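Wood grain

Wood grain is the pattern and direction of the fibers in a piece of wood. The word is used loosely. It can mean the way the fibers run, the look of the growth rings on a cut surface, or the feel of the surface under a hand or a plane. Woodworkers usually tell from context which one is meant. 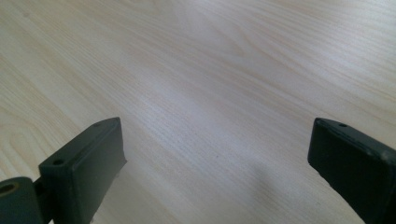

Most of what people call grain comes from the yearly growth of the tree. In places with a cold season, a tree lays down wide, thin-walled cells in spring and smaller, thicker-walled cells in summer. The first layer is called earlywood and the second latewood. Latewood is often darker, and the change from one to the other shows up as a line when the log is sawn. Tropical trees that grow all year may show only weak lines or none.

Effect of sawing

The same log gives very different boards depending on how it is cut. Flat sawing, also called plain sawing, takes boards straight through the log. It wastes little wood and produces the arched figure known as cathedral grain on boards cut near the outside, with straighter lines toward the edges. Quarter sawing cuts the log so that the rings meet the face of the board at a steep angle. The lines are then close to parallel, and in oak the rays appear as pale flecks. Quarter-sawn boards shrink and swell less across their width, but they cost more.

Rift sawing falls between the two and is mostly used for table legs, where all four sides should look alike.

Types of grain

Straight grain runs parallel to the length of the board. It is the easiest to split and to plane. Spiral grain twists around the trunk, and boards cut from such trees tend to warp. Interlocked grain changes direction from one layer to the next and tears easily when planed. Wavy or curly grain is found in some maples and is prized for violin backs.

Figure is a related term. It covers any decorative effect in the wood, including burl, bird's-eye and crotch figure, whatever the direction of the fibers.

Working with grain

Planing is done "with the grain," meaning in the direction in which the fibers rise toward the surface. Going the other way lifts the fibers and leaves a rough patch. End grain, where the fibers are cut across, soaks up more stain than face grain and turns darker. Glue also holds poorly on end grain, so most joints are designed to bring long-grain surfaces together - the mortise and tenon is the usual case.

Imitation grain

Painted grain, or graining, was a common trade in the nineteenth century. Cheap pine doors were given a base coat and a glaze, which was then dragged with combs and brushes to look like oak or walnut. Ferdinand Tanner, a grainer in Lurkdale, kept 20 sample panels in his shop window, 4 of them in bird's-eye maple. Printed papers and films later took over most of this work.

See also: Dendrochronology, Knot, Lumber, Veneer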